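Robot Learning Lab, Unit 4 – Collecting Demonstrations
Handout, March 18, 2024
Instructor: Ifeoma Bashir

4.1 Two ways to show a task

In kinesthetic teaching the operator holds the arm and moves it through the task. The joints are set to a compliant mode and the encoders record the path. Forces are felt directly, but the operator's hands and sleeves end up in the camera view, and a policy trained on those views may come to depend on them.

In teleoperation the operator stands away from the arm and drives it with a leader device, a space mouse or a tracked controller. The views stay clean. The cost is delay and a weaker sense of contact. Flat objects suffer most, as the fingers must come within a few millimeters of the table.

4.2 What is recorded

Each time step holds joint positions, gripper opening, the commanded action and one image per camera. Log the commanded action separately from the measured position – the two differ whenever the arm is pressing on something. A typical episode in the Kovelcombe set runs 282 steps. Students using the Watidis recorder should check that all streams share one clock before the first episode.

4.3 Start poses and object placement

Every episode begins from a pose above the work area with the gripper pointing down. Vary the object's position and angle between episodes, and write down the limits you used. A book is a useful test object: it is wide, low, and hard to pinch from above, so the operator has to choose between sliding it and lifting an edge. 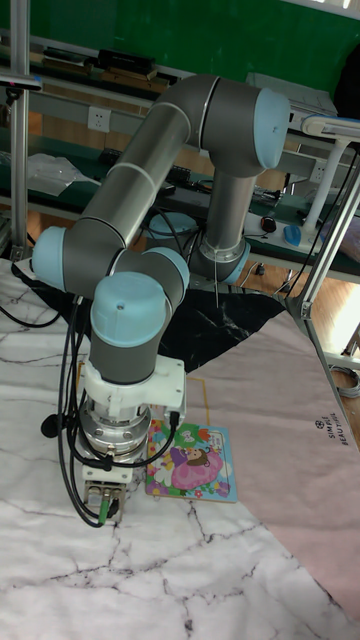 4.4 Rejecting episodes

Discard an episode if the operator pauses for more than 70 steps, if a cable snags, or if the object leaves the work area. Keep episodes with a missed grasp followed by a clean second attempt, and label them "recovery." Of 200 episodes in last term's set, 43 carried that label.

4.5 For the next session

Read the Lappalainen notes on action delay, sections 2 and 3. Bring one page stating your task, your start pose and your rule for ending an episode.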